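Pratholm households asked to save foam fruit nets and plastic bags

Sun 30 November

Households in Pratholm can now hand in foam fruit nets and used plastic bags at the Falora reuse store, which has started a winter collection under the name Neto. The collection runs until the end of January. Both items are to be passed on for another round of use, the nets to fruit growers and the bags to market sellers and to the store's own counter.

Foam nets are the stretchy white sleeves that come around pears, mangoes and other fruit that bruises easily. They weigh almost nothing and take up a lot of space in the trash, and most kitchens have a few of them in a drawer.

"People kept bringing them in with other things and asking if we wanted them," said Orlando Grajales, who runs Falora. "For a long time we said no. We had no one to give them to."

That changed in the fall, when Tormod and Valter Engebretsen, who grow pears outside Hovland, asked the store if it could get hold of used nets. The brothers sell part of their crop in gift boxes and had been buying the sleeves new. They have agreed to take 1,000 of them before next season, as long as they are clean and not torn.

Grajales asks that the nets be sorted at home before they come in. A kitchen table will do, or a bed with a washable blanket on it. The nets should be pulled out from among the candy wrappers and other small packaging they tend to get mixed up with, pressed together into a bundle and held with a rubber band around the middle.
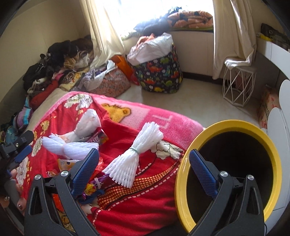

Loose nets are accepted too, but they slow down the counter. A bundle can be dropped straight into the bin by the door, while loose ones have to be looked over one at a time. Nets with fruit stuck to them will be thrown out. Rinsing in cold water is enough, and they should be left to dry overnight before they are bundled.

Colored nets are welcome along with the white ones. The Engebretsens say the color makes no difference to the pears. Hard plastic trays, molded paper trays and bubble wrap are not part of the collection.

The store tried the idea out on a small scale first. In October it sent a note to 120 households on the streets closest to the store, asking them to put nets and bags aside for two weeks. Trygve Nordin was one of those who answered. He said he had expected to fill a small bag and ended up making two trips.

"Most of it came out of the bedroom, to be truthful," Nordin said. "My daughter was going through her clothes and we found bags inside bags in the closet. So we did it all at once, clothes on one side and packaging on the other."

He is not the only one to have combined the two jobs. Falora also takes clothing, and Grajales said several families had come in with a sack of outgrown sweaters and a sack of packaging on the same visit. The two go to different counters. Clothing is received at the back of the store, as before.

The rules for plastic bags are slightly different. Thin grocery bags and heavier store bags are both taken, printed or plain, and it doesn't matter which store they came from. They should be empty, with receipts removed. Flat-folded bags are the easiest to handle, but a bunch of bags knotted together is fine as long as the knot can be undone by hand.

Snack packaging is the main problem so far. Chip bags, cookie sleeves and candy wrappers were found in many of the October deliveries, often stuffed inside a grocery bag – and neither the growers nor the market sellers have any use for them. Residents are asked to tip everything out and go through it in one place, lifting the bags away from the snack packaging before packing up again.
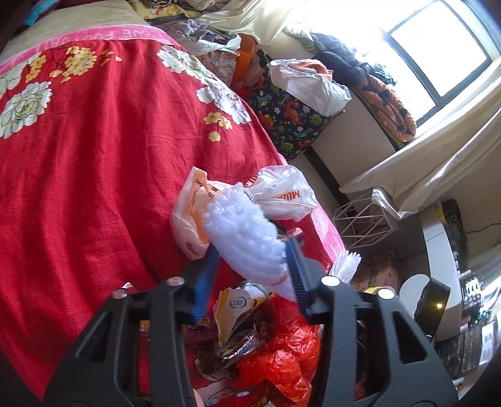
Bags with holes in the bottom go in the ordinary plastic recycling, and so do freezer bags and produce bags that have held meat or fish. The clear bags that bread comes in are accepted if the crumbs have been shaken out. Handles may be stretched but not broken.

Aslak Midtbø, who answers for waste pickup in Pratholm, said the town has no part in the collection but is glad to see it tried. Foam nets are light enough to blow off the trucks, he said, and crews regularly find them in hedges along the route. He reminded residents that wrappers with a shiny inner layer go in the general trash, and that the small plastic ties used on bread and candy bags do too.

"If you are standing there with one in your hand and can't decide, general trash is right," Midtbø said.

Each household may bring up to 30 bags per visit. The limit is there on account of storage, Grajales said, and will be lifted if the market sellers take as many as they have promised. Nets have no limit. Anyone with a large amount, such as a school kitchen or a fruit counter, is asked to call the store first so that a crate can be set aside.

The first bundles are to be driven out to the Engebretsen farm before the holidays. Valter Engebretsen said he and his brother will test them on stored pears over the winter to see how many times a sleeve can be used before it goes slack. The older ones may end up between the layers in the boxes instead of around the fruit.

The bin stands just inside the main entrance at Falora and can be used during normal opening hours. Next to it is a shelf with rubber bands, also used ones, which people can take home for free. The store would like those returned around a bundle of nets. Questions about what can be handed in are answered at the counter or by phone, and on Saturdays a member of the staff will be at the door for the first 15 minutes after opening to help with sorting.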